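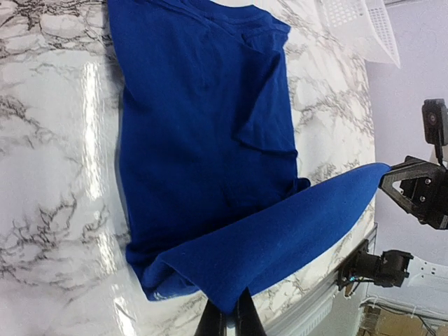 Page 7

Home Services Folding Standard Drop-off Points Rates About Us Contact

About Us

Narnstead Fold & Finish is a garment finishing shop. We receive knit and woven garments in bulk, inspect them, fold them to a stated size, and pack them for shelf, carton or mailer. Most of the volume is T-shirts. The rest is sweatshirts, scrub tops, polo shirts, aprons and a small amount of flat linen.

The shop was started by Seung-woo Heo, who had spent his earlier working life in the receiving department of a uniform supplier and had opinions about how shirts arrived. The first site was a single room above the Chaudhry building in Narnstead, with two tables and a freight elevator that stopped between floors in humid weather. We moved to the present ground-floor unit when the weekly count passed 2,000 pieces and the elevator became the limiting factor. The old tables came with us. One of them is still in use for inspection.

What we do

Work arrives in three forms: new blanks straight from the carton, printed shirts from a decorator, and laundered garments from rental or school programs. Each has its own intake sheet. New blanks need the least attention. Printed shirts must be fully cured before they reach us, and we test one in each lot by pressing two printed faces together under a weight for ten minutes. If they tack, the lot goes back to the printer unfolded. Laundered garments are checked for residual damp at the collar and the side seams, where it stays longest.

We do not print, embroider, dye or launder. Customers who need laundering are usually sent to Wudstead, where there are two plants that will take mixed lots.

The folding standard

All T-shirts are folded to our Aris sheet unless the customer supplies a different one. The name comes from the first customer who asked us to write the procedure down. The current version is the fourth. A short form follows.

1. Lay the shirt flat with the collar away from you. Square the shoulders before touching the body.

2. Smooth from the center line outward with the flat of the hand. Do not pull on the ribbing.

3. Bring one side in to the fold line, which runs from a point on the shoulder midway between collar and sleeve seam down to the hem. Lay the sleeve back on itself so that it sits flat inside the folded side.

4. Repeat on the other side. The two sides should be parallel. A difference of more than half an inch at the hem is a refold.

5. Take the hem by the corners and bring it up to the second mark. Keep light tension across the fabric as it travels. Slack here becomes a wrinkle in the middle of the finished piece.

6. Fold once more to the collar, turn over, and check that the collar is centered.

Step 3 produces most of our rejects. The sleeve forms a triangle where it turns, and if the turn is too deep the point of the triangle shows past the body edge. On ring-spun cotton it can be pushed back with a finger. On heavier open-end cotton it has to be opened and laid again.

Step 5 is second. When one corner of the hem is lifted ahead of the other, the cloth pulls on the diagonal and the body underneath shifts with it. The correction is to set the corner down, re-square the side edge against the table, and start the step over. Trying to steer the hem straight while it is in the air takes longer and gives a worse edge.

Solid dark and saturated colors such as navy, black and royal blue show creases more readily under our lights than heather gray does, and they are inspected at a lower angle. Fold tolerance is the same for all colors.

Tables and surfaces

We have tried most of the common tabletops. Felt and canvas hold the shirt in place but collect lint and pass it on to dark garments. Bare wood snags. Painted board was acceptable until the paint chipped. We now prefer a smooth, glossy, light-colored top. It wipes clean, and stray threads are easy to find on it. The drawback is that lightweight jersey slides, so the first pass of smoothing has to be done with the palm held low and without much speed.

Working height is set so that the wrist is level with the elbow or slightly below. Tables are wiped at the start of each shift and again between color groups. Whites and pastels are folded first, then brights, then darks.

Printed text on the reverse side

A fair number of garments now carry size and care information printed on the cloth in place of a sewn label. Some customers also have small lot marks printed near the hem. These wear faster than sewn labels and are often hard to read after a few washes. Where the print is legible we sort by it. Where it is not, we sort by measured chest width and note this on the sheet. We do not guess at fiber content. A garment with no readable content marking is packed as marked by the customer on the intake form.

Capacity and turnaround

Standard capacity is 800 pieces per shift for T-shirts folded to the Aris sheet, unbagged. Bagging reduces this by around a third. Our largest single order to date was 1,711 shirts for a regional school district, delivered sorted by building, size and color in September, which is our busiest month. Orders of that type should be booked by the end of June.

Drop-off is at the side door from 7 in the morning. Lots received by noon on Monday are normally ready by the end of the same week. Rush work is accepted when there is table space and is quoted separately. We do not hold finished goods for more than ten working days without a storage agreement.

Packing

Finished shirts are stacked in sixes with collars alternating, so that the stack stays level. A stack with all collars at one end leans, and the bottom shirt takes a curved crease that will not come out on the shelf. Cartons are filled to the line and not above it. We reuse customer cartons if the corners are sound. Tissue, bands, hang tags and size strips are applied on request from customer stock.

Each carton gets a packing slip listing style, color, size and count, together with the initials of the folder and the checker. They are never the same person. Short counts and over counts are reported before shipment.

Staff and training

New staff spend their first week on plain crew-neck shirts in one size. Long sleeves, hoods and plackets come later. Speed is not recorded during the first month. After that, we record pieces per hour and refolds per hundred on the same line of the same sheet, because either figure read alone is misleading. Seung-woo Heo still checks the first lot from every new customer and keeps one folded piece from each on the reference shelf by the office, tagged with the date and the sheet version.

Visiting

Customers may see their work on the table by arrangement. Closed shoes are required on the floor, and drinks stay in the front room. Sample folds can be made while you wait from up to three garments, and we will write up a custom folding sheet from the one you choose. There is no charge for the sheet if an order follows within the season.

For rates and carton sizes see the Rates page. For a copy of the full Aris sheet, with measurements for youth and adult sizes, ask at the counter or use the contact form.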